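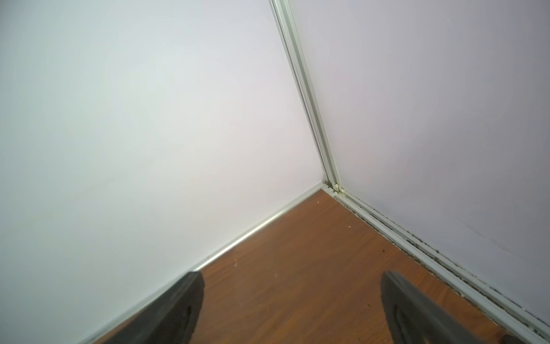 ## 4. Comparing Finger Sets with the Wrist Camera

This section covers the comparison of two finger sets on the Menemine gripper. It assumes that the arm is mounted, the controller is powered, and the wrist camera has been paired as described in Section 3. Allow one full session per operator. Do not split a comparison between operators.

### 4.1 Before you start

1. Set the controller to MANUAL and confirm that the speed limit is on.
2. Close the gripper fully, then open it fully. Repeat once.
3. Check the camera cable at the wrist clip. It must not pull tight at either end of wrist rotation.
4. Create a new run file. Enter the operator name, finger set, and controller build. The current build is 2,056.

**CAUTION:** Keep hands clear of the fingers whenever the drive light is on. The gripper closes at full force if the force limit has not been loaded.

### 4.2 Setting the camera view

1. Open the gripper to its widest setting.
2. Point the wrist at a fixed inside corner with straight edges. A wall corner with metal trim at the floor is suitable.
3. Adjust the camera tilt until both fingertips show at the bottom of the view and the corner joint shows between them.
4. Tighten the two tilt screws in turn, a quarter turn at a time. Check the view again after each turn.
5. Save a reference still to the run file.

**Note:** Pale painted walls can push the auto exposure down and leave dark fingers without detail. If the slots in the finger faces cannot be made out, switch to fixed exposure and enter 27 in the gain field.

**Note:** Do not use crumbs, specks, or dirt in a floor track as alignment points. Use trim edges and joints only.

### 4.3 Running the comparison

1. Fit finger set A. Torque the screws to the value on the finger card.
2. Load the force limit. The default is 3,000 controller units.
3. Place the test block on the marked spot and run PICK SHORT.
4. Record the result as held, slipped, or missed. Enter slipped if the block moves in the fingers at any point during the lift, even if it reaches the drop position.
5. Run PICK LONG with the same block and record the result.
6. Repeat steps 3 to 5 until the run file reports COMPLETE.
7. Power down the drive, fit finger set B, and repeat the procedure in 4.2 before continuing.

The camera must be realigned after every finger change. Set B sits lower in the view, and results taken with the set A reference still are rejected on import.

### 4.4 Faults during a run

| Display | Meaning | Action |
|---|---|---|
| VIEW SHIFT | Camera has moved from the reference | Stop. Repeat 4.2 and restart the run. |
| NO TIP | One or both fingertips not found | Check exposure, then check that the gripper is open. |
| F-LIM | Force limit not loaded | Load the limit. Do not override. |
| LINK | Camera stream lost | Reseat the connector at the wrist. |

If VIEW SHIFT returns after two restarts, replace the tilt screws. Spares are in the Delaunay parts box, bag 2.

### 4.5 Filing results

Export the run file and send it to Ekaette Osagie at the Dedville site with both reference stills attached. Files without stills are returned.

Revision notes, 29 October 2020: fixed exposure value added to 4.2 (H. Meinecke). Fault table checked against the current build (L. Malabanan). The torque table moves to the finger card in the November revision.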